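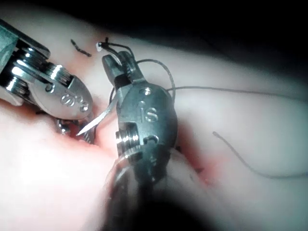 Giltell Reports Suturing Results from Wrist-Camera Training Method

GAUTIER, October. Giltell today released results from a study of automated suturing on soft tissue pads. The study tested whether a control policy does better when it is trained on video from small cameras carried at the instrument wrist, in addition to the usual endoscope view.

The policy, named Flananum, was trained on 1,310 recorded demonstrations. In each one, an operator used 2 instruments to close part of a wound on a practice pad by driving a curved needle, pulling the thread through and tying a knot. The recordings were made at the company's Gautier laboratory over 6 months.

Flananum was then run on 40 pads that were not used in training. It completed the full stitch, including the knot, on 31 of them without operator input. The same policy trained on endoscope video alone completed 19. Most of the difference came at the knot, where the thread often passes behind an instrument housing and is lost from the overhead view.

Failures with the wrist cameras were mainly of one kind. When a loose tail of thread lay close to the working loop, the policy sometimes grasped the tail. Giltell is now collecting further demonstrations that start from this situation.

The demonstrations were labeled with Ziveo, the company's annotation software. Each recording was divided into needle pass, pull-through, wrap and tighten. Labels were checked by a second reader before training.

All work was done on practice pads. The method has not been tested on living tissue and is not cleared for clinical use. Needle pick-up and thread cutting were done by an operator and are not included in the results.

A technical report with the full trial log is available from Giltell on request. The labeled recordings will be released to research groups under a non-commercial license once the second set is complete.

Media contact: Giltell Press Office, Gautier

We use cookies to improve your experience on this site. By continuing to browse you agree to our use of cookies. Accept | Manage settings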